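April, after lunch

Up at 6 for no reason. Coffee, second coffee. The gas bill came and the Wilell one came, 2,840 all in with the countertop oiling and the new hinge, which is more than I told Nesma it would be. Will tell her at the weekend. Or not.

Rain till ten then sun, big slab of it right across the butcher block. Could see every ring and crumb. Wiped it down twice, still sticky near the wall where the honey was. Need to oil it again before summer, the guy said every three months, I said sure sure.

Work call ran over. Dwight wants the whole Trillari list redone, 2,000 names, by the end of the month. I said I'd look at it. Have not looked at it. Ate toast standing up.

Harriet called at noon about the shower for Salma. 25 people!! In her yard, which holds maybe 15 if no one sits. I'm on lemonade and plates. Do I have 25 plates. I do not. Liudmyla has the blue ones from her mother but I'm scared to borrow them after the bowl thing. Will ask her anyway.

Knee ok today. Walked to the corner and back, about 3,000 steps if the phone is right, and it only clicked on the curb.

Kitchen, finally. Sink was horrible, my own fault, left the oatmeal pot overnight. Soaked it. Scrubed it. Soaked it again. Then emptied my desk of cups - why do I have so many cups on my desk - and started on the dishwasher.

Trying a new thing where the top rack isn't just a pile. Mom used to do it all by size and I used to roll my eyes and now look at me. Anyway the rules, writing them down so I stick to them and so whoever is staying here can't say they didnt know:

1. Scrape first. Rice in the filter again last week, took me half an hour with a fork.

2. Bottom rack is pots and the big cutting board if it fits. It usually doesn't. Wash the board by hand then, and DRY it, don't lean it wet on the butcher block.

3. Top rack, pull it out before loading. Plate upright at the back, the red-orange one likes it there. Green bowl tilted on the right so the water doesn't sit in it. Cups wherever they go, the white one, the light blue one, just leave some space.
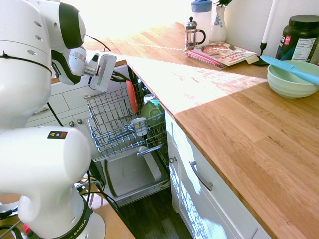
4. Knives never. Harriet's rule but she's right.

5. Tablet goes in last. Run it after nine, cheaper.

Ok that's the door. Nesma with the ladder I think. More later, still have to write to Dwight and find the lemonade jug.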